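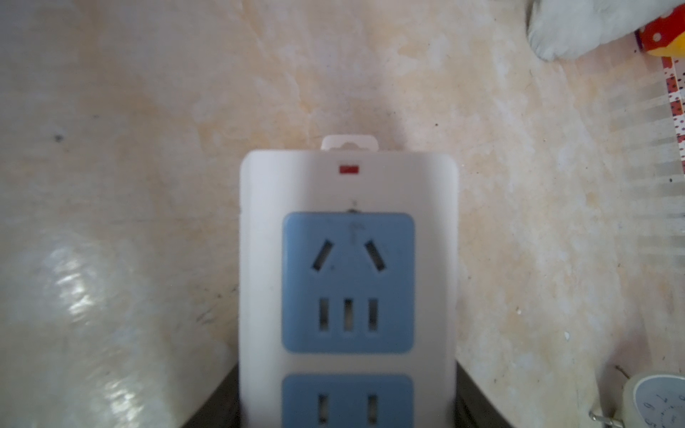

Grants and Reporting: Interim Reports

Play and Tidying Corner, Herkley Family Centre
Interim progress report to the Traddale Fund
14 of the agreed work items are not repeated below; they are listed in the grant agreement.
Submitted by Piyumi Seneviratne, February 14, 2022

1. Summary

The Fund awarded £2,235 towards a small enclosed corner in which children can practise putting toys and everyday items back in their places. The walls are lined and the storage fittings are up. An unspent balance of £263 is held against the remaining items in section 5. We do not expect to ask for any further money.

2. Work since the last report

The corner was lined in January. The original proposal specified plain white panels, and the change to a red, white and black plaid was agreed with the Fund by email before the order was placed. Families were shown both samples and the plaid was much preferred. It has one drawback, in that small dark items are harder to pick out against it, and we have taken this into account when choosing what is hung on the walls.

The wire shelf was the subject of some discussion. It had first been drawn on the back wall, and was moved to the side so that the back could be kept for hanging storage. The clock is kept in the shelf and is used for timed tidying, at which the older children are keen and the younger ones less so.

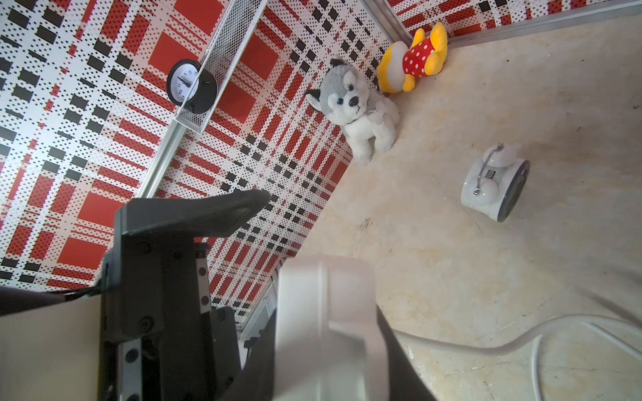 The fixing of the shelf took longer than planned. The first set of brackets supplied by Daly was the wrong depth and had to be returned, which put the work back by a week. The replacement set was supplied without charge. Carriage on the return has been met from the centre's own funds and does not appear in the grant account.

3. Toys and other contents

Soft toys make up most of the contents, as the proposal intended. The grey and white husky and the yellow toy in red with white spots share a place on the floor, in the corner below the shelf. Smaller pieces are brought out during the session. Items are put away by place and not by type, so that a child learns where a particular toy lives before being asked to sort a whole group.

Staff reported that small pieces tend to gather at the foot of the walls, and that a session can end with several of them still there. The closing routine now starts with the corners and works outwards.

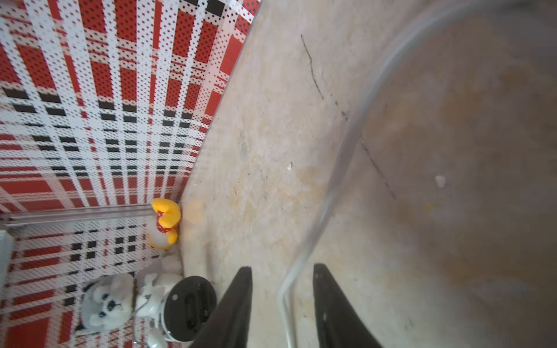
Kathleen Keane has written to ask whether the smaller pieces might be kept in a lidded tub between sessions, as is done at Ekcombe, and whether the youngest group needs them at all. Her view is that the soft toys are enough for the under-threes. We agree on the second point and have changed the session plan accordingly. A tub will be tried before the final report.

4. Hanging storage

A black rail with small hooks is fixed to the back wall. It carries the two dolls in pink and white striped tops. Treasa Foley has asked for a second rail at a lower height, and this is being priced.
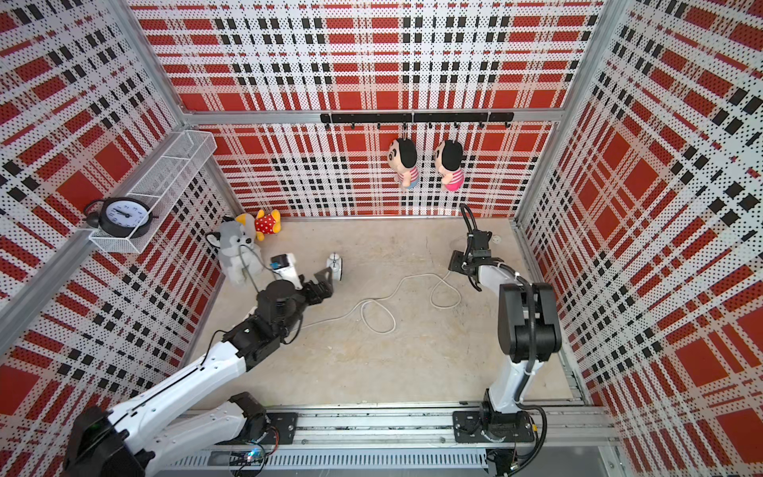

Will the hanging rail be kept once the grant period ends?
The rail and its hooks will stay in place, and the centre will meet the cost of any replacements from its ordinary equipment budget.

5. Remaining items

Second rail, subject to price.
Lidded tub for small pieces.
Printed tidying cards, text by Dymphna Coughlan, now at second proof.
Annual check of portable electrical items, including power strips, to be booked by the centre.

Receipts are numbered 202 to 266 and are available on request. The final report will follow when the cards have been delivered.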